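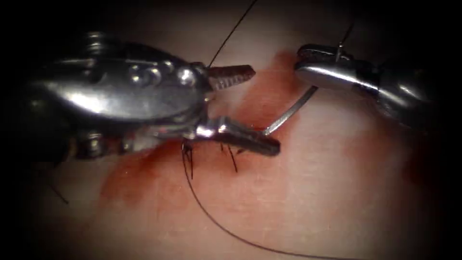
Stitches Up Close: a gallery from the practice bench

Welcome, and do pull up a chair! I have been meaning to put this page together since June, and of course the summer ran away with me.

The curved needle

A silver needle held in closed jaws, with its point coming down close to the other instrument, whose own jaws are wide open. I love the way the light runs along the curve of it. Beginners often ask why the needle is bent at all, and the short answer is that you turn it through the tissue with a roll of the wrist, so the curve does most of the work for you (once you stop fighting it, which took me a good 49 evenings).

While you are looking, do notice the black thread, which shows up so nicely against the pale surface, and the fine ridges on the inside of the open jaws. Those little ridges are there for grip, and I could look at them all day. The surface has its own faint creases too, very soft, and easy to miss the first time round.

A word on prints

Several of you have asked for this one on paper. I can do it as a matt print or as a card, and the matt is kinder to all that shiny metal, to my eye at least. Ferreira, who do my printing, have a minimum order of 70 cards, so please let me know if you would like some and I will add your name to the list.

Everett Villanueva
Page last changed Aug 17, 2022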